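Week 3 notes: Costing a pick cell before you ask for money

Handout to go with the lecture. Slides are up seperately, these are the bits I talk over.

Last week was arm reach and payload. This week is money. Less fun, worth more marks on the planning assignment (due end of May, see outline).

Where people go wrong

Most first budgets have one line in them: the arm. Price off a website, add tax, done. Then the arm shows up and there's no mount, no fingers, no cable long enough, and no power point on that side of the room.

Rule for this course: the arm is one line out of at least a dozen. If your sheet is shorter than that, go back.

Lines I expect to see

Arm and controller
Gripper body
Fingers, plus spares (see below)
Camera, its bracket, cable
Table or stand, bolted or weighted
Guarding, light curtain or whatever the risk assessment asks for
Compressed air if you need it, and the compressor if the building hasn't got one
Freight and unloading
Install labour
Training days
Test stock, i.e. the things being picked
Maintenance and downtime, year one and year two

Freight catches everyone. Skidgate is at the end of a ferry run and the supplier quote stops at the mainland dock. Get the last leg in writing.

Worked case: sorting soft packaging

The Praltstead job, same one as the tutorial. Client wants crumpled wrappers and bags lifted out of baskets and sorted. Sounds easy. Rigid boxes are easy. Soft plastic folds, slides, hides behind other soft plastic, and it's shiny, so the camera gets glare back.

So before choosing a gripper, write down what the thing being picked is like. Weight hardly matters here. Shape changes every time you touch it. That pushes you toward slim fingers over suction. Suction on a creased wrapper leaks, and you'd be paying for a bigger pump to hold onto something that weighs nothing.

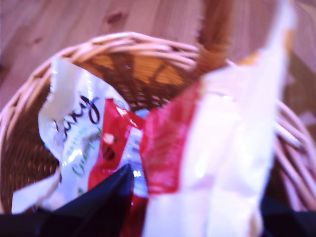
Automation Planning Group, Hutchins Campus

Look at how little room two fingers have once they're down among the wrappers, with a woven wall curving round them. That is a budget question as much as a design one. Three things follow for your sheet.

Fingers wear. Tips scrape on the container and on the table. Budget spare pairs from day one, don't wait for the first snapped tip. We use $76 a pair in the worked example. Buy 3 pairs.

Containers are equipment. Wicker flexes and it has gaps a fingertip can catch in. If the client insists on keeping their own baskets, allow extra setup time. If they'll swap to straight sided tubs, price the tubs, and put both options on one page so they can see the difference.

Cameras up close get blocked. A big white bag next to the target can fill half the view. Second camera, or a slower routine that backs off for another look? One costs money, the other costs cycle time. Pick one and say why. I don't mind which.

Numbers for the worked example

Finger pairs, 3 at $76: $228
Second camera and bracket: $565
Test stock and containers: $200
Subtotal for the bits people forget: $993

Not huge. But it's $993 you will be asking for after the budget closed, and finance will remember.

Quotes

Get more than one. Zolletti quote the gripper and the fingers together, other suppliers split them, so line them up before comparing. Check:

- is the software licence one off or yearly
- who pays for the site visit
- lead time on spares (not just on the arm)
- warranty, and whether your own fingers void it
- what currency, and how long the price holds

Put the expiry on your sheet beside every price. A quote that has lapsed is a guess.

Lease or buy

Short version. Lease if the job might change inside two years or you aren't sure the picking will work. Buy if the volume is steady and you've got someone on site who can look after it. Leases usually leave out fingers and other consumables so those lines stay in your sheet either way. Read the return clause, some want the arm back in its original crate. Where are you storing the crate? Floor space goes in the plan too.

Trial before the order

Ask for a trial using the client's real rubbish. Clean flat sample bags from the supplier's drawer prove nothing. You want snack wrappers that have been scrunched up, different colours, printed and foil, some tucked under others. Log every attempt, incuding drops and double picks. Decide the pass mark before you start and write it in the purchase conditions.

Contingency

Its own line. Don't pad the others to hide it, the client will find it and then trust none of your figures. Say what it's for and who can release it.

For the tutorial

Bring a draft sheet, one page, for the Praltstead job. Basket option and tub option side by side. Every line needs a price, a source, or a note saying you're still waiting. Blank cells lose marks. We'll swap sheets and look for what's missing, so bring a printed copy, the labs screens are booked out.

Reading: the chapter on total cost of ownership, and skim the one on acceptance testing. Depreciation is next week, bring a calculator.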